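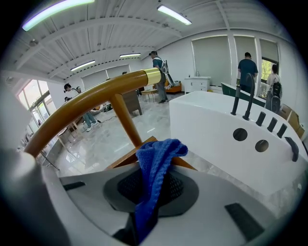 蓝色罗纹针织物与木椅

# 关于卓恩伍德（Dranwood）

卓恩伍德纺织修护学校是一所独立的职业教育机构，专门从事针织与机织衣物的修补、保养及改制教学。学校面向成年学员，课程以实际操作为主，辅以纤维知识、织物结构和档案记录等理论科目。学校现有教学楼2座，分别为主楼和染整楼，其中主楼设有教室、样本室及对外接待窗口，染整楼供洗涤、配色和小批量染色课程使用。

## 学校沿革

学校的前身是格里蒂茨（Grititz）毛纺厂附设的织补班。当时厂内每一批坯布出机后，均须由织补工逐幅检查，补齐断经、断纬与跳花，方可送往后整理工序。织补班的任务即为培养这一岗位的工人，学制较短，内容也较为单一。

毛纺厂停产后，织补班的几位教员保留了教材、样布和部分工具，在原厂区的仓库内继续授课，学员逐渐由工厂职工转为裁缝店、洗衣店的从业者以及普通市民。此后课程陆续扩充，增加了手工针织修补、横机织物修补和皮革配件更换等内容，办学地点亦迁至现址，并正式采用卓恩伍德之名。原织补班的考核册保存完整，现存于样本室，可供在校学员查阅。

## 办学宗旨

本校认为，修补是一项需要系统训练的专业技能。一件毛衣能否继续穿用，取决于修补者对纱线支数、捻向、针距和张力的判断，也取决于其对原有穿着痕迹的处理方式。学校要求学员在动针之前先完成书面评估，写明织物成分、破损类型、拟采用的方法以及预计用时，经指导教师签字后方可进入操作阶段。

学校不鼓励以修补为名对衣物进行过度翻新。凡送修人要求保留原有补丁或旧线迹者，应予尊重，并在记录中注明。

## 课程设置

**基础课程**每年四月和十月开班，内容包括：

- 纤维鉴别与洗涤标识
- 平针、罗纹及双罗纹组织的接合与复原
- 脱散线圈的钩回与固定
- 袖口、领口和下摆的拆换
- 纽扣、拉链及里布的更换

基础课程为期40周，采取小班授课。学员须在结业前独立完成一组指定样片和一件完整衣物的修补，并提交相应记录。样片中必须有一片为深色罗纹织物。深色纱线的线圈边界较难辨认，历年评分中此项差距最为明显，学员宜尽早安排练习。

**进阶课程**面向已结业学员及具有同等经验的从业者，设机织物无痕织补、提花针织物修复、旧毛线回收再纺三个方向，每一方向单独报名、单独考核。织补方向要求学员自备放大镜和织补针，其余工具由学校提供。

**短期课程**安排在晚间，不设考核，适合希望自行处理家庭衣物的市民。上课时间为晚六时半至九时，每次课程围绕一种常见破损展开，例如肘部磨薄、虫蛀小孔或袜跟破损。学员可携带自己的衣物到课，但须事先清洗干净。

## 样本室与图书资料

样本室收藏各类织物样片及修补前后对照件逾2,000件，按纤维成分、组织结构和修补方法三项编目。其中年代较早的部分来自格里蒂茨毛纺厂，包括精纺呢绒、粗纺大衣呢和若干工装面料。近年入藏者以针织品为主，多由学员及送修人捐赠。

样本室内另设图书角，藏有针织图解、染料手册和各地纺织厂的旧样本册。因部分样本册装订松脱，借阅时须在室内进行，不得外带，亦不得使用墨水笔抄录。

## 对外修补服务

学校设有面向公众的修补窗口，由进阶课程学员在教师指导下承接委托。窗口每月受理约100件衣物，以毛衣、围巾和呢料外套居多。受理范围不含皮草、婚纱礼服及仍在商家保修期内的商品。

送修人应在登记表上说明衣物的大致购置年份、洗涤习惯以及对修补效果的要求。可见修补与隐蔽修补在工时上差别较大，窗口将分别报价，由送修人选择。修补完成后，学校会将剩余的同色纱线一并交还，建议妥善保存。

逾期未领的衣物由学校保管一个季度，其后转作教学用途。

## 合作单位

普罗维尔（Provier）纱线行长期为本校供应教学用纱，并协助配制已停产的色号。该行每季向学校提供色卡一套，学员可据此练习比色。

度（Du）洗衣坊接收本校学员进行岗位实习。实习内容以收件查验、污渍判断和熨烫为主，时间安排在基础课程的后半段。学校与该坊共同编写了一份收件查验表，现已用于本校修补窗口。

## 管理与质量

学校的教学事务由教务处统一管理，各课程的大纲每年修订一次。修订时参考结业作品评分、修补窗口的返修记录以及合作单位的书面意见。返修记录中若某一方法反复出现问题，相关课程应在下一期调整示范内容和练习时数。

学员对考核结果有异议的，可在成绩公布后向教务处提出复核申请。复核由未参与初评的教师进行，作品及记录须一并提交。

## 报名与参观

基础课程和进阶课程的报名表可在主楼接待处领取。申请进阶课程者，应附两件本人修补作品及其说明。短期课程无需申请材料，按登记先后安排名额。

样本室接受团体预约参观，请提前与接待处联系，并说明人数和感兴趣的织物类别。参观期间请勿自行翻动样片，如需查看背面线迹，可请工作人员协助。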